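Irnel opens orders for Evholm kitchen handling kit

Two-finger gripper, wrist camera and lid routine supplied as one package for test kitchens and research labs

ORBRIDGE, February – Irnel today opened orders for Evholm, a handling kit that fits existing robot arms and is intended for light kitchen tasks: picking up produce, placing small food items, and lifting and replacing the lids of pots and steamers. The kit consists of a gripper, a small camera mounted at the wrist, a second camera for an overhead or head position, a control box and the Ertürk planning software.

Evholm is aimed at labs and equipment makers that already own an arm and need a working hand and camera set for it. Installation uses a standard bolt pattern and a single cable run. Irnel quotes 13 minutes for a first mounting by a trained technician, excluding calibration.

The wrist camera is positioned so that both fingertips stay in view throughout a pick. During an approach the software tracks the fingertips and the target together and corrects the path as the distance closes. Shiny cookware is the harder case, as reflections from a steel rim can be mistaken for an edge. 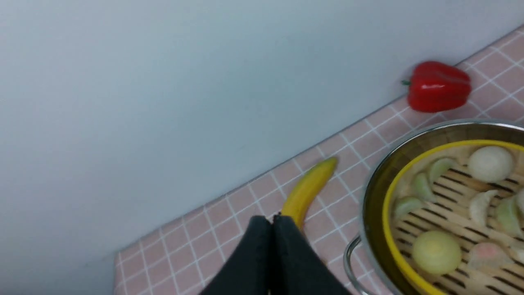 Ertürk handles this by comparing the wrist view with the view from the second camera before the fingers close. If the two disagree on where an object ends, the arm holds its position and requests a new view. The threshold can be set by the user. A tighter setting gives fewer bad grasps and a slower cycle.

Lid handling is new in this release. Woven and bamboo lids flex when gripped at the rim, and earlier versions of the software treated them as rigid disks. The current version limits closing force at the rim and moves the wrist in a shallow arc during the lift. Lids can be set down flat beside the pot or held clear of it while a second arm works inside.

Irnel developed the release against a set of 2,154 recorded grasps covering fruit, vegetables, buns, dumplings, pans and lids. Recordings were made on patterned as well as plain table coverings, as a printed grid can confuse depth estimates at close range. The full set is supplied with the kit, together with the calibration files.

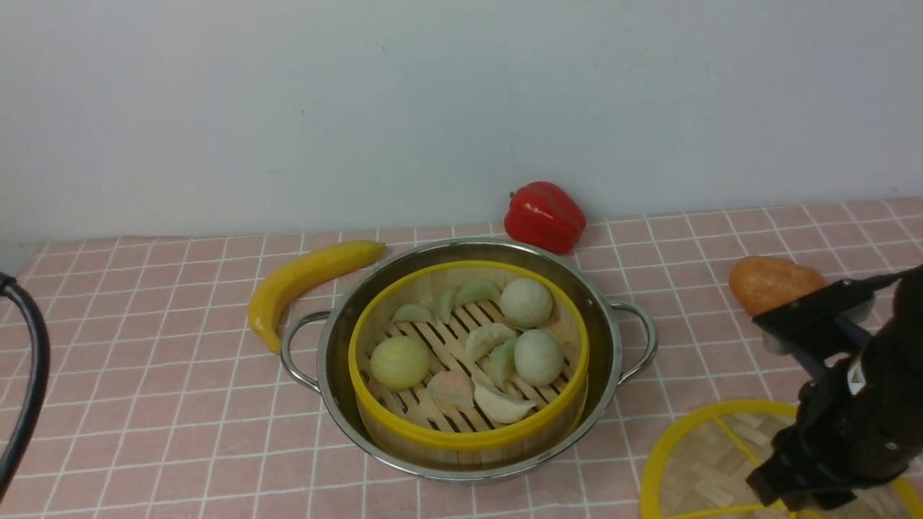 Steamer basket in a steel pot, with the robotic hand above the woven bamboo lid at right.

Evholm is not certified for direct contact with food that will be served. Users who require this should wait for the washable finger covers, which are in testing – no release date has been set. The kit is also not rated for use in steam or over an open flame.

The first production run is limited to 100 kits. Each is shipped with 8 spare finger pads, a mounting plate, cables and a printed setup guide. Software updates are included for the first year and can be installed without a network connection.

Orders and requests for a demonstration are handled by the Irnel sales office in Orbridge. Mounting drawings and a list of supported arms are available on request.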